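Subject: Re: [prirkside-dealers] Setup times, booth rents and the vetting question
From: Araceli Espinoza
Date: February 24, 2026 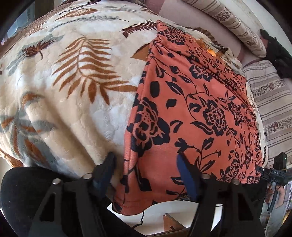 7 min read

All,

Typing this between the storage unit and a dentist appt so forgive the mess. Answering the long message from the Matos gallery people point by point, quoted bits below. I've trimmed it where it repeated.

> We have now shown at Prirkside four times and the rent for a corner
> booth has gone up every time. This year the invoice was $2,989 before
> lighting. We would like to know what the increase pays for, as the
> walls are the same walls and the carpet is plainly the same carpet.

Yes same carpet. I asked about that in December and was told it gets replaced "on a cycle," no further details. The $2,989 is for the corner booths on the river side only. Inside corners are less, and if you were billed the river rate for an inside corner then that's a mistake and you should write to the fair office and copy me. Two other dealers had that happen last year and both got it fixed, though one of them waited until April for the refund.

What it pays for, as far as I can make out from what the office sent: the hall, the overnight guards, the insurance on the hall (NOT on your stock, please read the contract), the printed guide and the preview night drinks. Lighting is separate because the hall's electrical crew bills it separate and the fair just passes it along. I don't love it either. I pay it too.

If you bring your own clip lights on battery you don't need the lighting package. They have to be warm, no blinking, nothing hung from the sprinkler pipe. Someone hung something from the sprinkler pipe. Do not.

> Second, the move-in. We were given a 7 a.m. slot and were not able to
> get the van to the dock until after ten. Meanwhile a dealer with a
> noon slot was already unpacked. We had a marble-topped commode and two
> men being paid by the hour to stand next to it.

I know, I saw the commode. I also saw the noon slot person and had a word. The trouble is there's one dock and one elevator and the gate didn't have the list, it had last year's list. Iter is handling the move-in this time instead of the hall's own crew, they did the book fair in the same building and people seemed happy with them. Slots are going to be 30 minutes at the dock and then you move the van. That's tight for furniture people. If you have case pieces or anything over six feet, tell Iter when you book and they'll give you a double, no extra charge, but you have to ask ahead, they won't do it at the gate.

Parking after unloading is the lot behind the tile warehouse, same as before. Bring cash for the machine, the card reader is hopeless.

> Third, and this is the one we feel strongly about. The vetting on the
> afternoon before preview was not consistent. We had a pair of side
> chairs relabeled from "c. 1790" to "in the style of" with no
> explanation in writing, while across the aisle a table that we would
> not have let into the hall kept its date and sold on the first night.
> We are not asking to have the vetting dropped. We want to know who
> looked at what, and why.

OK this is the big one and I've had maybe a dozen emails on it so I'm going to go on a bit.

First, I wasn't on the furniture vetting, I did ceramics and small silver. So I can't speak to the chairs. I've looked at your photos and the seat rails in the photos look right to me, but photos of seat rails are photos of seat rails and I'd want them upside down on a table with a flashlight.

Second, you're correct that there was nothing in writing and there should have been. The vetters had a sheet to fill out per object and some of them did and a lot of them didn't. We had some 2,000 objects to get through in one afternoon, with the hall lights half off until three because the electricians weren't finished. It got rushed. By the end people were just waving things through, which is how the table got by I would guess. Not an excuse, just what happened.

What I've proposed to the office, and they have said yes to the first two and "looking at it" on the third:

- Any label change gets a written note, signed, with the vetter's name on it, left at the booth. No note, no change.

- You can appeal once, same day, to a different vetter who doesn't deal in the same category. Has to be before 6 pm. You stay in the hall for it but you don't stand over them while they look.

- Vetting split over two days with furniture on the first. This means furniture dealers move in a day early, and before anybody writes to me, yes I know that's an extra hotel night. The office hasn't agreed to it and if most of the furniture people hate it I'll drop it. Tell me by reply to the list please, NOT to me privately, I lose things.

On the table across the aisle, I'm not going to discuss another dealer's stock on the list. The buyer has the receipt with the date written on it and the dealer has to stand behind that for as long as the contract says. If you have a concern about a particular thing, there's a form. It's a bad form but it's a form.

> Fourth. Contemporary makers. We have nothing against them but the
> fair was sold to us as an antiques fair and we were put next to
> Prultwood with a wall of new cabinets and a man demonstrating a hidden
> drawer every fifteen minutes.

Ha. OK. The hidden drawer was very popular. I did talk to Prultwood after, and they're fine with moving, they'd like to be near the cafe anyway. They also said they sold well and that several of their customers went straight over to the period furniture afterward, take that however you like.

The mix is going to be about the same as last time. Office has made up its mind there, the new makers bring a younger crowd on the weekend and they pay the full rent. What I did get is that demonstrations are limited to set hours and they'll be printed in the guide, so you can plan your coffee. And no microphones. There was a microphone on the Sunday before anyone could stop it.

(Sorry, the guide said I wasn't to promise anything on placement. So this isn't a promise. It's a strong hint.)

> Finally, can someone tell us whether textiles will have their own
> section again? Our second partner has a small group of samplers and
> would share a booth if the rent was sensible.

Yes to textiles. Back room, the one without the skylight, so the light levels are OK for samplers. Half booths are allowed in there and only in there. I don't have the half booth rate yet, when I asked I got two differnt numbers from two people. Will post when I have one number. Shared booths have to have both names on the contract and both names on the insurance certificate. One name on each is what sank the two quilt dealers last year and it was painful to watch.

Textile vetting is one person and she's very good and very slow. Bring things unframed if you can stand to. If they're framed, have the backs openable.

Other stuff while I'm here:

Deposits. 30 percent with the application, the rest when you get your booth number. Checks still OK. If you're paying by wire put the booth name in the memo line, there were three wires last year nobody could match and one turned out to be for a boat show.

Guide entries. One photo, one paragraph, do not send four paragraphs, they'll cut from the bottom and you'll lose your phone number.

Preview night. Dealers get two guest passes and can buy more. Please stop photocopying them, the door has a scanner now.

Prices showing. The office wants a visible price on everything under $500. I argued against and lost. Small tags are fine, string tags are fine, a list on the wall is fine. "Ask" isn't a price.

Porters. Tip them. They're not paid by the fair, they're paid by Iter this year, and I don't know what they get but it can't be a lot given how they ran last time for the hall.

Packing materials can't be left in the aisle or behind the booth walls, fire inspector was very clear. There'll be a cage by the dock. Label your blankets and crates, I came home with someone's very nice moving pads and am still trying to find out whose. Grey, blue stitching. Describe the corner to me and they're yours.

I've probably missed a point, the original was long. Write again if so. I'm at an estate sale out of state most of next week and the phone signal there is nothing, so don't panic if I go quiet, and if it's urgent go straight to the fair office and keep asking until you get a person.

Late for the dentist.

Araceli

--
Araceli Espinoza
ceramics, small silver, the occasional clock
dealer rep, Prirkside

> On the whole we had a decent fair and would like to come back. But we
> need to see the points above dealt with before we send a deposit, and
> we suspect we're speaking for more people than have written in.

PS just saw this last part. Understood. Deposit deadline is soft for returning dealers, they'll hold your spot a couple weeks if you tell them in writing that you're waiting on the vetting rules.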